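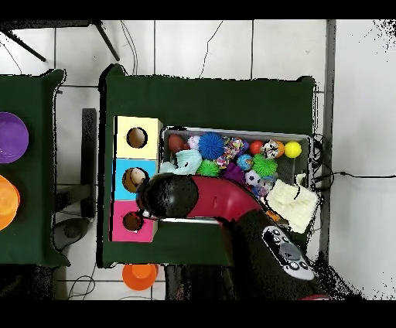 Uncombe Recycling Diary Dataset

Version 2, released February 26, 2023

Summary

Household recycling diaries kept in the town of Uncombe over four weeks in January. Each row is one trip to a sorting bin, entered by the person who made it. The set holds entries from 138 households. It was put together to study which materials people find hard to sort.

Files

trips.csv: one row per trip
households.csv: one row per household
materials.csv: lookup table for material codes
CHANGES.txt

All files are UTF-8, comma separated, with a header row. Empty fields mean the question was left blank. The code NK means the person wrote "don't know".

Fields in trips.csv

household_id: integer, joins to households.csv
day: 1 to 28, counted from the household's own start day
material: code from materials.csv
stream: paper, plastic, glass, metal, residual
sure: y, n or blank
note: free text, lightly edited

Collection

Paper diaries were handed out at the Brusen Street depot and returned by mail. Of 504 diaries handed out, 138 came back with at least one full week filled in. The rest were left out. Entries were typed by Libor Machala and checked against the paper by Tania Abeysekara. Street names and personal names in the notes were replaced with [removed].

Known problems

Start days differ between households, so day 1 is not the same date for everyone.
Drink cartons were moved from paper to plastic in the town's sorting guide partway through the month. Both streams are accepted for material code CRT.
Weights were not recorded. Do not treat trip counts as volume.
Apartment buildings are underrepresented. See dwelling_type in households.csv.
In version 1 the sure column was inverted for one batch of diaries. Results based on that column should be rerun.

Not suitable for

Estimating town-wide recycling rates, or comparing single households.

License

CC BY 4.0. Please cite as: Abeysekara and Machala, Uncombe Recycling Diary Dataset, version 2.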